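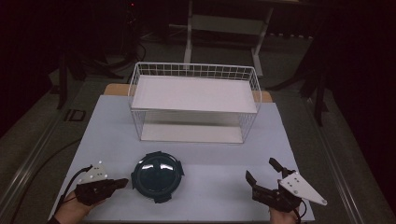 Bench 2, blue-gray board down, wire basket and dark lid on it.

Dec 21, 2019

Sourdough crackers, batch 4. Cestmont rye this time, same starter, same oven, same optimism.

Dough came together stiff. Added a splash of water, then regretted the splash and added flour, so the hydration figure on the sheet is now a work of fiction. Left it covered for the afternoon. It rose a bit, which crackers have no business doing.

Rolled half on the thin setting and half by hand. The machine half baked evenly and tastes like the box it will be sold in. The hand-rolled half is burnt at the rim, pale in the middle, and much nicer in the narrow band between. Sarahí Trujillo says we should sell only the band. I have written this down as she asked.

Salt: the Bautista flakes slide off. Brushing with oil first holds them, but then the crackers go soft overnight in the tin. Brushing with water holds fewer flakes and they stay crisp. Water it is, unless someone has a better idea that is not egg. We did egg. See batch 2, or smell the tin.

Oven at 400, door shut, no peeking. I peeked. Left rear corner still runs hot and I turned the trays late.

Caraway in one tray, plain in the other. The caraway lot went first at lunch, though the plain ones were next to the soup, and people will eat anything next to soup.

Pasgate wants a price for 4,000 packs by spring. We have so far made enough for one lunch. I told them the recipe was nearly settled and then came back here and changed the flour.

For next time:
Weigh the water. All of it, including the regret.
Prick the dough closer together, the big blisters snap off in the pack.
Try the coarse rye from the Ollirville mill before ordering more Cestmont.
Turn the trays at the halfway mark, and set the timer for it.
Whoever has the good docker, please put it back.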